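Paid posts will get a label you can't miss on Flusunine

I've been posting on Flusunine for longer than I'd like to admit, mostly soup and secondhand lamps, so when the app said it was changing the rules on paid posts I put the kettle on and read the whole thing. All of it, even the part in gray type.

The short version: starting in December, anybody who gets money, free stuff or a discount code in return for a post has to switch on a "Paid" label before it goes up. The label sits over the first line of the caption, in the same size type as your name. No more burying a tiny hashtag under a pile of other tiny hashtags (and yes, I've seen you all doing it).

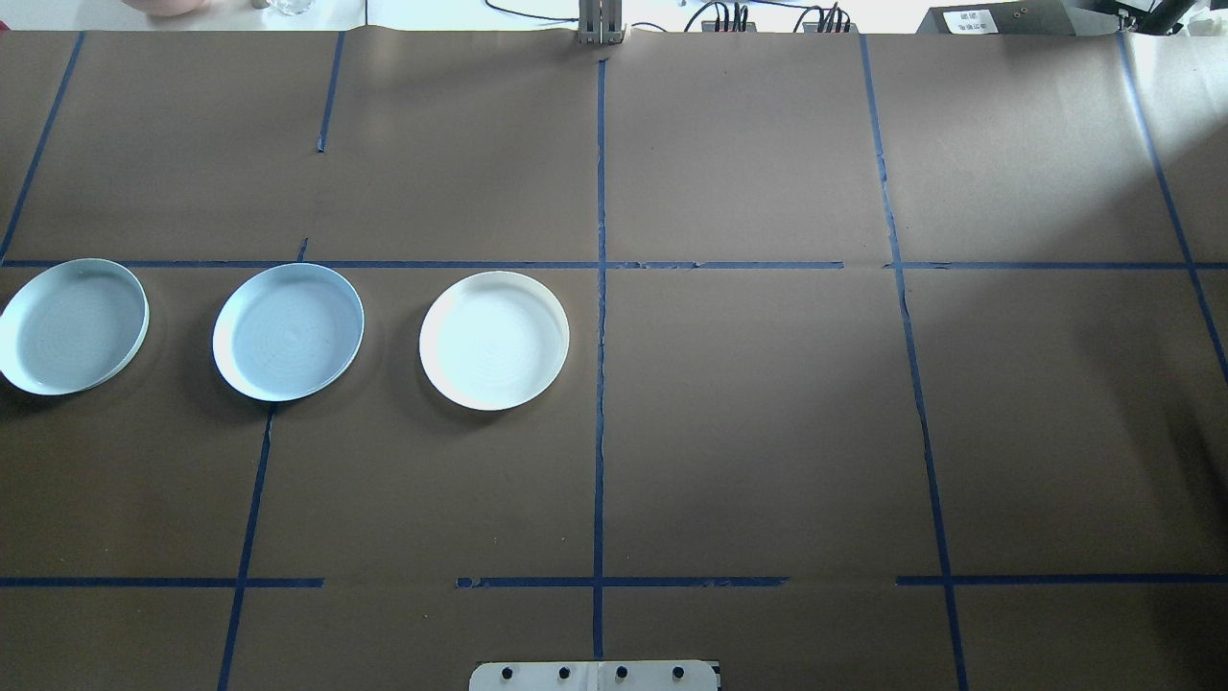 Page last changed: 2023-10-15

It applies to everybody, by the way. I had figured there would be some kind of follower cutoff, and there is one, but it only decides who gets checked. Accounts with more than 300 followers can be picked for a review, and if you're picked you have seven days to show what you were given and by whom. Under that number you still need the label, you just won't get the email.

Gifts are where people are going to trip up. Anything worth more than $30 counts, even if the company never asked you to post. So a lipstick is probably fine and a coffee maker isn't. Meals count too! So do hotel nights, concert tickets and, I was a little sad to read, plants.

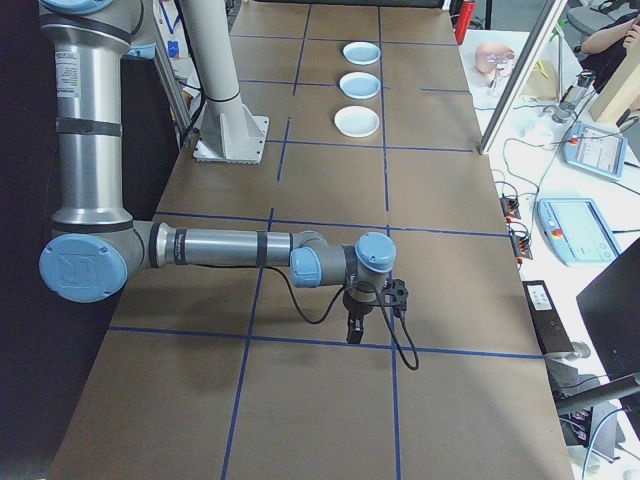 What happens if you forget

First time, the post gets hidden until you fix it. Second time, you lose the shopping links on your page for 50 days. I asked Onni Savolainen, who handles creator questions at Flusunine, whether old posts count, and he wrote back within the hour, bless him.

"We won't go back through anybody's archive," he told me. "If a post went up before the change, leave it or label it, that's up to you. But if you repost it in December, it's a new post and it needs the label."

I also asked what happens when a brand tells you to leave the label off. He said there's a form for reporting that, and the brand's account is the one that gets looked at. I like that a lot. I've had that email from a brand more than once, and it never feels great to be the one saying no.
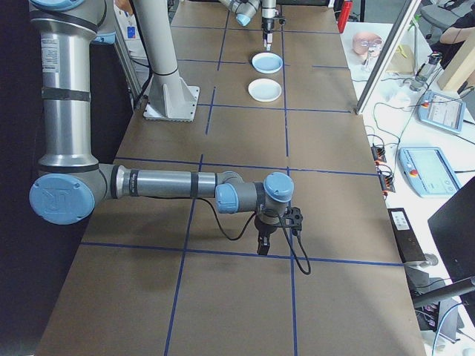 What other people are saying

I sent a bunch of messages to people I follow, and they do not agree with each other. Chia-jung Fu, whose budget travel videos I watch way too late at night, is all for it. She has been writing "they paid for my room" at the top of her posts for years and says her viewers have never minded.

Ulises Salazar is less happy. He reviews running shoes, and most pairs are sent to him on loan and go straight back in the mail. Under the new rules a loan still counts as a gift if you keep the item longer than 30 days, and he says that's nowhere near enough time to wear in a trail shoe. Fair point, I think. He has written in to ask for longer — no answer yet when I checked.

Then there's the agency side. Salvador Vieira at Giraldo, the talent agency in Zastthorpe, told me they're already rewriting contracts so the label is spelled out in plain words before anyone signs. Their smaller clients were the ones asking for it, which surprised me. Zurow, the skincare brand that seems to send a box to every person with a ring light, says it will put a card about the label in each package it mails out.
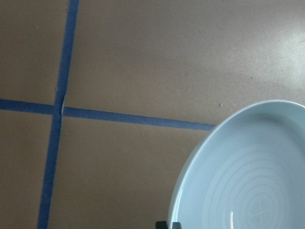 Blue tape on a brown surface.

Ayman Ait Brahim, who teaches a night class on online video, had the most useful tip of the bunch. He tells his students to keep one running note on their phone with the date, the sender and what it was worth, so a review email takes ten minutes and not a whole weekend. I started mine this morning. It has one entry so far, a soup ladle, and I'm pretty sure it comes in under the limit.

The label switch is in the app now if you want to try it early. Look under the caption box, next to the location button.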